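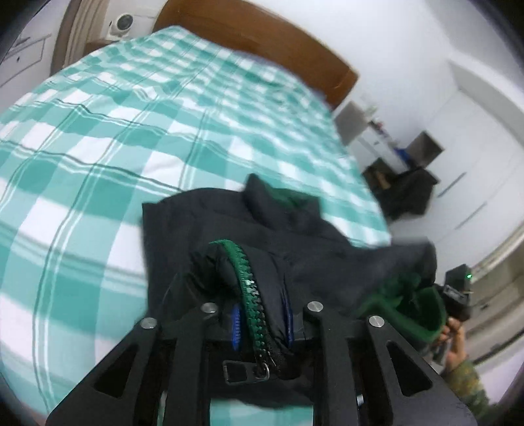 ロボット操作データ論 第5回 配布資料
手持ちグリッパ型収集キットを評価する(Fuken社「Tanasarn」)

担当:Paweena Hemmin
9月4日(水)

前回の宿題だった遠隔操作方式との比較表は、次回まとめて返します。今日はキットそのものの話です。個人的にいちばん楽しみにしていた回なので、少し早口になるかもしれません!

1. キットの構成
左右の手に1台ずつ、計2台のグリッパで一組。本体の質量は1台635 g。バッテリーは充電式で、交換に工具はいりません。指は平行に開閉し、内側のパッドだけを取り替えられます。このパッドが実によくできていて、薄い布の端をつまむ課題で差が出ます。

2. なぜ衣類なのか
上着は難題の宝庫です。表地と裏地で摩擦が違う、袖は裏返る、ファスナーの引き手は小さくて向きが定まらない。剛体の把持で使った接触モデルをそのまま当てはめると、たいてい破綻します(第3回のノート参照)。片手で生地を押さえ、もう片方で袖口を開く、といった両手の役割分担も記録の対象になります。

3. 試用の記録
Kanokwan Prasertsriさんの班が5月に集めたのは261エピソード。課題は「上着を広げる」「袖を整える」「ファスナーを閉じる」の3種類です。場所はPrutandaleの寮と一般の住宅。実験台の上では出てこない、柔らかい寝具の沈み込みや柄物のシーツが入ってくるところが面白い!

気になった点も書いておきます。
・光沢のある黒い生地では位置推定が飛びやすい
・長時間の収集では手首が疲れる
・説明書の校正手順(第4章)が不親切

4. 費用とサービス
クラウド側の整形サービスは月3000エピソードまで基本料金に含まれます。授業での利用なら十分です。競合のBetonberg製キットは次回、同じ課題で試します。

演習
ファスナーを閉じる動作を、把持点の変化に注目して段階に分け、各段階で左右の手が担う役割を書くこと。A4で1枚、手書き可。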